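## 4. Team-set targets at the Stotholm and Grolloma depots

### 4.1 How the targets were chosen

We come now to the part of the study we enjoyed most. Each of the 13 teams was asked to pick its own targets for the coming quarter, with a single rule: no more than 2 per team. Head office at Morgan had been handing down a list of 40 measures every May, and most team leaders told us they could name only a handful of them.

The sessions were lively! Teams began by writing down what a good week looked like to them, in plain words, and only then talked about numbers. We had expected the conversation to drift back to the old list.
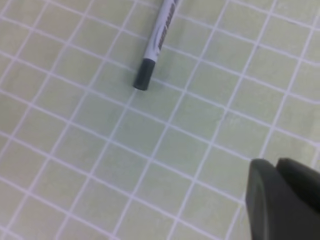
It rarely did. At Stotholm, the dispatch crew dropped "units handled per labour hour" within minutes and settled on the share of orders that left on the day they were promised. The returns crew at Grolloma took longer, arguing (cheerfully, for the most part) over whether a return counts as closed when the parcel is opened or when the customer is paid. They chose the second, and the old definition has not been used there again.

### 4.2 What changed in the review meetings

Before the trial, reviews followed the Erix reporting template, a long form filled in by the team leader alone. Ikhsan Rahman sat in on meetings at both depots and coded each comment as either explaining a past result or proposing a next step. The shift was striking. Under the old form, talk was nearly all explanation, and people defended their figures line by line. With the new targets, proposals came up in every meeting he attended.

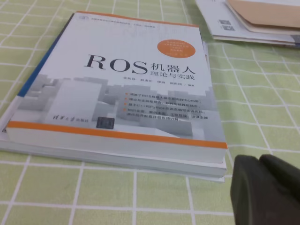
**Figure 3.** Paperback textbook resting on a second volume or stack of pages.

Meetings also got shorter, with most finished inside 10 minutes. We don't want to read too much into this, as fewer measures leave less to talk about. Still, team members who had been silent in earlier reviews began to speak, and that is harder to put down to the shorter agenda. 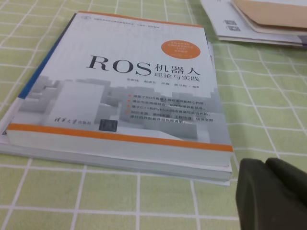
**Figure 4.** The textbook *ROS 机器人 理论与实践*, cover up.

### 4.3 Where it did not work

One Stotholm team chose a target it had already met, and its leader later agreed that nothing had been learned from it. Another picked a measure that depended on a supplier's schedule — a fair concern, but outside the team's control. Both cases point to the value of a short check before targets are locked in, and we return to this in Section 5.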